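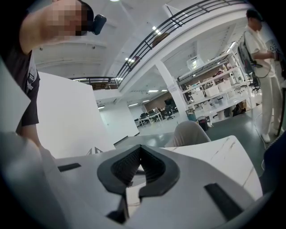
I got to Enent early, which never happens, so I had time to drink a bad coffee in the car before going in to meet the woman who runs the bread class there. She's been baking in Flavcombe for longer than I've lived here, and I've been bugging her for an interview since December. She finally gave in on the condition that I didn't print her name or ask for her starter recipe. (I asked anyway. She laughed at me.)

I wanted to know how she got going, because I'd heard three different versions. "I was bad at it," she told me. "Really bad. My first loaves, you could have propped a door with them. My husband ate every one and I think that's what kept me married."

She worked nights at a phone company back then and baked when she got home, around the time everybody else was making breakfast. The smell went down the hall of their building and people started knocking. At first she gave it away. Then a neighbor insisted on paying, and after that she had a little list taped to the fridge - seven loaves a week, same seven people, no exceptions.

"I liked the list," she said. "I still do it that way in my head. I don't bake for a town, I bake for seven people and then I do it again."

She does a lot more than seven now. Last year she kept a notebook for tax reasons and it came out at 1045 loaves, all from two ovens, and one of those runs hot on the left side. I asked why she doesn't replace it and got a look.

We talked for a long time about flour, and I'll spare you most of it. She buys from Fonuvby, a small mill up the valley, and she says the bags change with the weather. "People call me and say, I did the same thing and it came out flat. Well, you didn't have the same flour. You didn't have the same kitchen either. Was it raining? Was your window open? Put your hand in it and see what it wants." I told her my dough mostly wants to be thrown out. She said I was adding too much flour when I knead, without ever having seen me do it, and of course she's right.

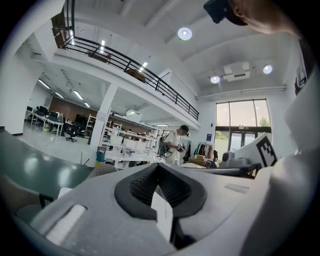

Under the mezzanine railing at Enent.

What I didn't expect was how much she'd want to talk about things that aren't bread at all. She eats lunch at Khúc, the noodle place by the bus stop, nearly every day she teaches, and she has been trying to talk them into swapping her a loaf for a bowl of soup. So far they've agreed to it twice. "They don't need my bread," she said. "They have better bread than mine! But I like walking in with something under my arm."

She hasn't got much time for the pretty loaves you see online, the ones with wheat stalks and ferns cut into the top. She tried it one winter. "It looked like a foot," she said. Her own loaves get one slash, a bit crooked, and go in the oven.

I asked what new people get wrong and she thought about it for so long I started to worry about my recorder. "They cut it hot," she said in the end. "They wait all day for the dough and then they can't wait one more hour. I understand it. I do it too, at home, with the door shut." Then she was off on butter - salted, always, and left out on the counter, and she doesn't care what your mother told you.

The class runs all summer and it's mostly beginners. You bring an apron and a bowl with a lid, and you go home with dough that you bake in your own oven the next morning. I signed up before I left. She wrote my name down on a piece of paper, folded it, and told me to trim my nails.

Posted 27/06/2022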